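Multi-finger hands vs. parallel grippers for tool pick and place (head cam view inside)

gearlash_arlo wrote:

OK so we finally got the dexterous hands on both arms and I've been running the screwdriver-to-basket task with them. View from the head camera, right hand on or just over the handle:
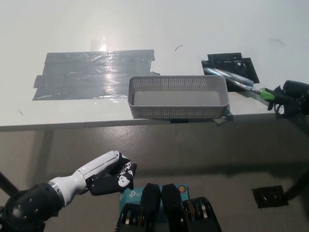
Setup and first impressions

The job is dumb on purpose. Pick up the screwdriver with the green and black handle, put it in the gray basket, go home. I ran 26 tries with the hand and then 26 with our old Sivel parallel gripper on the same wrist, same controller gains, same table.

The Sivel won. Not by a mile, but it missed 3 and the hand missed 8, and I'm a little grumpy because the hand costs way more than the gripper did. Most of the hand's misses were the thumb landing late, so the handle rolled before the fingers closed. When it does get a good wrap, though, wow, you can shake the whole arm and the tool stays put! The Sivel lets the shaft swing like a pendulum if you don't grab near the balance point.

Anybody else running hands on a task like this? Tempted to go back to two jaws and call it done.

- Arlo Brannigan

---

rcalloway wrote:

Don't go back yet. Are you closing all the fingers on one command? We had the same rolling handle on our Birnach hands until we sent the thumb first and held the other fingers for two control ticks. Took an afternoon to tune and I wish I'd done it in April when we got them.

Also your table looks really bright up near the top, and the duct tape patch has a hot spot on it. What's your exposure set to?

Rosalind

---

torque_and_toast wrote:

Gonna disagree with Rosalind on this one. If the job is "tool goes in basket" then fingers are a waste of money and wiring. Two jaws, rubber pads, done. I've had a Grovero two-jaw running at work forever and all I ever replace is the pads. Every extra joint is one more thing to calibrate on a morning when you'd like to be doing something else.

What do you need the hand for after the pick? That's the question I'd answer before tuning anything.

---

gearlash_arlo wrote:

@rcalloway yes, one command for everything, like an animal. Will split out the thumb tonight. Exposure is on auto and I know, I know. I locked it once and then the black mat turned into a hole and the detector lost the edges of it, so I went back.

@torque_and_toast fair question. Later on we want to turn the driver in the hand and put the tip on a screw, and I can't see doing that with two jaws unless I use the wrist for everything.

---

rcalloway wrote:

There you go, that's a hand job description if I ever... ok I'm going to rephrase that. That's a task for fingers. Keep the hand.

For exposure, lock it and then bring your lights down. That long see-through bluish shaft is going to be nasty for depth anyway, so I'd detect on the handle and ignore the shaft completely.

---

torque_and_toast wrote:

Turning it in the hand, sure, I'll give you that. I still say you'll spend three times as long on it as you would with a wrist spin and a decent jaw. A wrist with continuous rotation drives screws all day.

---

wuwei_servo wrote:

Do you have grip force numbers for either one? A miss count on a single object doesn't tell me much. I'd want to see a fat handle and a skinny one before I picked a side. Also curious whether the Wu controller people are using around here can even do the staggered close, mine takes one grasp value per hand and that's it.

---

gearlash_arlo wrote:

No force numbers yet, the hand only gives me motor current and I don't trust it. Ours takes a target per finger so the stagger should be easy. I'll do a skinny handle next and post both counts, thumb first and all together.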